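Tidville Hall, monthly walk-round
Sun 23 February
Done by: Châu Lý
Weather: wet, windy, dark by the time I got to the car park

OK = fine. ACT = needs doing. NC = not checked. Comments typed up from my notes the same evening so excuse the shorthand.

1. Front entrance and lobby

Main doors open fully, both leaves: OK
Door closer: ACT. Left leaf slams. Needs backing off a turn, I tried but the screw is chewed. Proper screwdriver next time.
Mat flat, no curled edges: ACT. Corner nearest the radiator is up again. Taped it. Tape wont last the week.
Lobby light: OK
Noticeboard: OK but the emergency contact sheet still has the old number for Halilović. Crossed out and written over in biro. Reprint please.
Step edge strip: OK, bit worn in the middle

2. Fire exits

Side exit (car park side): OK. Push bar stiff but goes.
Rear exit: ACT. Six stacking chairs in front of it. Moved them. Same chairs as January I think. Can whoever runs the Thursday group be told, again.
Exit signs lit: side yes, rear yes, lobby yes
Emergency light test: held the key for a minute, all came on. The one over the stage steps is dimmer than the others. Watch it.
Path outside rear exit clear: ACT. Leaves and a split bin bag. Slippery. Swept the worst.

3. Extinguishers and blanket

Lobby, water: OK, pin in, gauge green
Kitchen, blanket: OK, tapes hanging where you can reach them
Kitchen, CO2: ACT. Off its bracket and stood on the floor behind the door. Bracket has pulled out of the plaster. Needs a longer fixing and a decent plug.
Stage: OK
Service labels: all in date. Kanon do the next visit, no date from them yet, I'll ring.

4. Main hall floor

Boards, trip check end to end: OK apart from the one by the serving hatch, lifted at the nail. Knocked down. Will come up again.
Radiators: all warm, none leaking. Guard on the second one loose at the bottom.
Sockets: OK. One blanking plate cracked, by the piano. No bare metal showing, still wants swapping.
Capacity sign: ACT. Missing. Should say 792 for the building? No. That's the number off the insurance letter. Main hall limit to be confirmed before anyone prints anything.

5. Chairs and tables

Stack height: marked limit is on the wall, two stacks over it. Took down.
Chairs, sample of 50 looked at: OK mostly. Two with split seats, one with a rubber foot missing. All three in the store with a red tag on.
Folding tables: ACT. Catch on one leg doesn't click home. Tagged. DO NOT USE till somebody has looked at it, it'll go on a toddler.
Trolley wheels: OK, one squeaks

6. Kitchen

Hot tap: 42 at the basin after a minute, written in the book
Fridge: reading 4, OK. Shelf has somebody's coleslaw on it. Binned.
Oven seal: tatty, still seals
Urn lead: ACT. Outer sleeve nicked near the plug. Taken out of use, put in the locked cupboard. Please don't fetch it back out because there's a big booking. Use kettles.
First aid box: plasters low, eye wash out of date, burns gel OK. Ordered from Borkura.
Worktops, sharp edges: OK
Knives back in the block: no. Drawer, loose, points forwards. Moved.

7. Leads, cables and straps

Went through everything that gets moved about. General rule for new helpers: cable should have enough slack to go where it needs to, held so it can't snag or get pinched, and nothing rubbing on an edge. If you can see copper or a different colour inside the sleeve, stop and tag it.

Extension reels: three out of four OK. Fourth has a cracked case, tagged.
PA leads: OK, coiled properly for once
Stage lighting cable: ACT. Hanging off one tie. Wants at least two more straps along the bar and a loose loop at the end so the lamp can be turned without tugging on it.

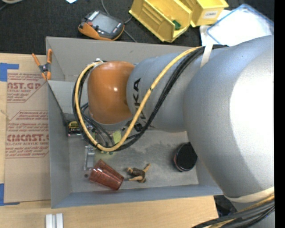

8. Toilets

Ladies: OK. Lock on end cubicle stiff.
Gents: ACT. Floor wet under the basin, looks like the trap. Put a bucket under. Tightened by hand.
Accessible: alarm cord tied up out of reach AGAIN. Untied. It has to hang to the floor or it's no use to someone who has fallen. Alarm tested, sounds in lobby.
Hand dryer: OK
Nappy bin: full

9. Outside

Car park lights: one of the three out, far corner. ACT, high. Very dark down there.
Ramp handrail: solid
Gutter over side exit: dripping onto the step, will be ice if it turns cold. Grit bin has 40 kilos or so it says on the bags, only one bag opened.
Gate: latch OK, hinge needs oil
Bins: lids shut, brick on the green one

10. Store cupboard

Not done properly, couldnt get past the panto scenery. Door closes. Light works. NC for the rest.
Ladder: NC, behind scenery

To do first

Car park light
CO2 bracket
Rear exit chairs (sign on the door? bigger one?)
Table with the dodgy catch
Leak in gents, have another look Tuesday

Can wait

Lobby closer
Cracked socket plate
Radiator guard
Contact sheet

Left over from last month and still open: key safe code not changed, window pole missing its hook. Keys back in the tin, heating left on low for the morning playgroup.

C. Lý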